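The clock problem in cloth handling

Most of the failures that Meinir Pritchard logs at Vencombe have nothing to do with grasping. The fingers close where the policy told them to close. The trouble is that the policy was looking at a picture of the cloth that was already old when the command went out.

Pritchard maintains Harness, the software layer that sits between a learned policy and the motor controllers. It takes in wrist and head video, joint positions and gripper width, lines them up on a single clock, and passes them on as one observation. The policy returns a short sequence of target poses. Harness decides which of those poses are still worth executing.

That last step took up most of last year. A rigid box does not move while the software thinks. A sheet or a shirt keeps settling after it is let go, and its edge can shift by more than a finger width between one camera image and the next command. In the first release, images were stamped on arrival at the host computer, after exposure, compression and transfer. The logs looked tidy and the timestamps were wrong.

The current version stamps at exposure and carries the delay forward. If a sequence of poses comes back 200 milliseconds after the image it was based on, Harness drops the poses that fall inside that window and blends into the rest. If the delay passes 375 milliseconds, it throws out the whole sequence, holds position and asks again.

"Holding still is cheap," Pritchard says. "Pulling on a corner that has moved costs you the whole fold."

The team tested the change by replaying 457 recorded bedroom episodes through a tool called Nadside, which injects delay and dropped images into old data and compares the resulting commands with the recorded ones. Replay cannot show how the fabric would have responded, so it is used only to rank candidate settings before they go on hardware. Munasinghe, the planner that picks the order of folds, is kept out of these runs so that its decisions do not mask timing errors.

There are open problems. Gripper width is sampled on a separate bus and drifts against the video over a long session. The present fix is to re-estimate the offset every 2,000 samples, which works until someone unplugs a cable. Pale fabric on a pale sheet also gives the edge detector little to work with, whatever the timing.
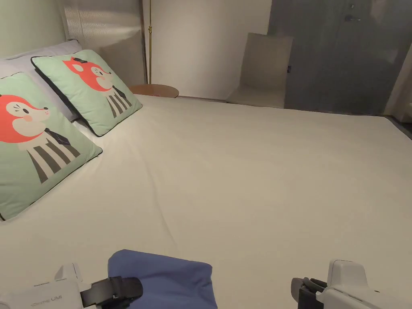

A hardware trigger shared by the cameras and the gripper encoder would remove the drift at its source. Pritchard has a board on order for November, and the offset estimator will stay in the code until it has run through a full set of sessions.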